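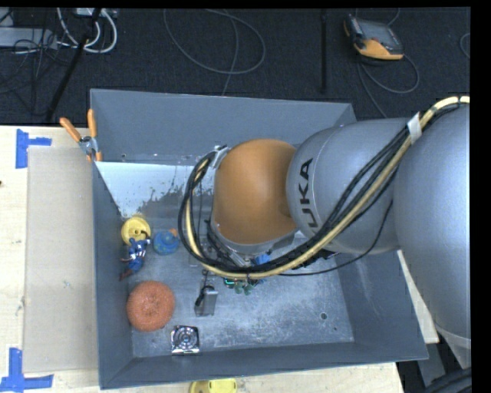 Drainage and rust in sheet-metal bins used as planters

Home Topics Garden Workshop Ask Log in

Oksana Stetsiuk
Viewed 1134 times

I have two secondhand steel bins from a parts warehouse in Stidton that closed down. Each is 30 inches long, with sloping sides and a flat floor. I want to grow salad greens in one and carrots in the other, on a paved patio that gets sun from late morning until evening.

What I know so far: the sheet has a gray coating that I assume is zinc, but there is no label. The coating is worn through in places on the floor, where parts were dragged in and out. One bin has a couple of old fastener holes and the other has none. Neither one leaks at the seams when filled with water and left overnight.

What I would like to find out:

1. How many holes does a flat floor need, and what size?
2. Should the worn patches be treated before soil goes in, and with what?
3. Is there a concern about eating greens grown against this metal?
4. Will the soil get too hot for carrots?

I have a drill, a step bit, and a half tin of bitumen paint left over from a gutter repair. I would prefer not to buy a liner if paint will do the job. Planting is planned for April.

Mogens Bisgaard

Taking these in order.

Holes. Existing fastener holes are usually near an end or a corner and will not drain a flat floor by themselves. Water sits wherever the floor is lowest, and on thin sheet the low point moves once the bin is loaded, because the middle sags. Fill the bin with an inch of water before you drill anything, set it where it will stand, and mark where the water collects. Put the first holes there. After that, space the rest a hand's width apart over the whole floor. Half an inch is a good diameter. Smaller holes clog with roots and fines, and much larger ones need mesh.

Drill from the inside out, with a block of scrap wood clamped underneath. Otherwise the bit lifts a lip on the inner face and each hole ends up with a small dam around it. A step bit leaves less burr than a twist bit, but file the edges anyway. Coat the cut edges the same day. A bare edge is where rust gets started, well before any worn patch on the floor.

Raise the bin on feet. Bricks at the corners are fine for one this long, with another pair at the middle. Leave enough of a gap to get your fingers under. A planter standing flat on paving does not drain, whatever the holes look like.

Worn patches. If the coating is zinc, it protects small scratches next to it for a while, and you can ignore them. Larger bare areas should be degreased, rubbed down with medium abrasive paper, wiped clean, and given two coats of a cold zinc paint or a water-based metal primer. Let it cure for as long as the tin says before you add soil. I did this on a Lougher trough that I had already written off. It has had wet compost in it for several seasons and the floor is still sound.

I would not use the bitumen. Some grades are sold for planters and tanks and some are not. Gutter products often contain solvents that you do not want next to food crops. Read the tin. If it does not say it is suitable for plants or drinking water, leave it on the shelf.

Food safety. Zinc is a plant nutrient, and uptake from a coated wall in soil of normal pH is small. It rises as the soil gets acidic, so do not use this bin for blueberries or for straight peat. The bigger question is what was in the bin before. A parts warehouse suggests oil. Wash with hot water and dish detergent, rinse, and repeat until water beads evenly or not at all. If you cannot establish what was stored in it, use it for flowers.

Heat. See below if someone has numbers. I only grow in shade.

Pylyp Zhuravel

just put gravel in the bottom, works fine, no need for all those holes

Roksolana Kobzar

Gravel does not replace holes. Water stays in the finer material above until that layer is saturated, so a gravel layer only moves the wet zone up toward the roots. Use mesh over the holes and fill with mix all the way down.

On heat: the problem is the outer couple of inches on the sunny side. I kept a Skanar soil probe in a steel planter through one summer, moving it between the wall and the center. The center followed the air with a delay. The wall side went well above it every clear afternoon, and seedlings there failed first. Three things helped:

– sheet cork or rigid foam against the inside of the sunny wall
– a board leaned against the outside, with an air gap
– sowing carrots in the middle rows and leaving the edges to something tougher, such as thyme

Volume matters as well. My 200-liter tank hardly needs any of this, but a shallow bin does.

For carrots, check the depth before you buy seed. Sloping sides mean the floor is smaller than the opening, and roots along the edge run into the wall early. Round or short varieties are the safer choice.

Oksana Stetsiuk

Thank you. I did the water test this morning on the bin without holes. It pooled off-center, toward one long side, so that is where I will start drilling. The tin of bitumen says roofing and gutters only, so it will not be used. I will pick up zinc paint and cork.

One more point for Mogens: is the feet spacing the same if the bin is on slightly sloping paving?

Mogens Bisgaard

Same spacing. Shim it close to level across the short side and leave a little fall along the length, then put an extra hole at the low end.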